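I slept badly for almost two years, and this winter I finally changed some things. I write them down in this thread, maybe they are useful for a person who also looks at the ceiling at 3.

First thing was the evening tea. I drank black tea until bedtime because my family always did. Now I stop after lunch. The first week I had a headache every day, then it went away.

Second, I moved the alarm clock to the hallway. I have to stand up to stop it, but I do not check the time at night anymore. 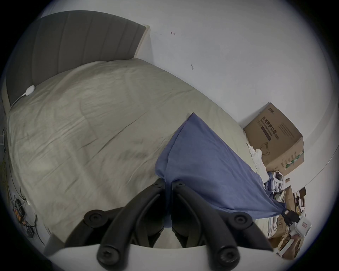

Trutlow, March

Third is the duvet. For years I used one that was much too warm, and I woke up at 5 with cold feet outside of it and a hot back inside. My colleague Shu-fen Chow told me to take a lighter one and wear socks. I felt a little offended by such simple advice, but she was right.

I do not iron the cover and I do not make the bed in the morning. I open the window and let it air until I come home.

Still not solved: the Friday night problem. I stay up late, sleep long on Saturday, and then Sunday night is terrible again. If somebody has found a way to keep the same hours on the weekend, please write it under this post.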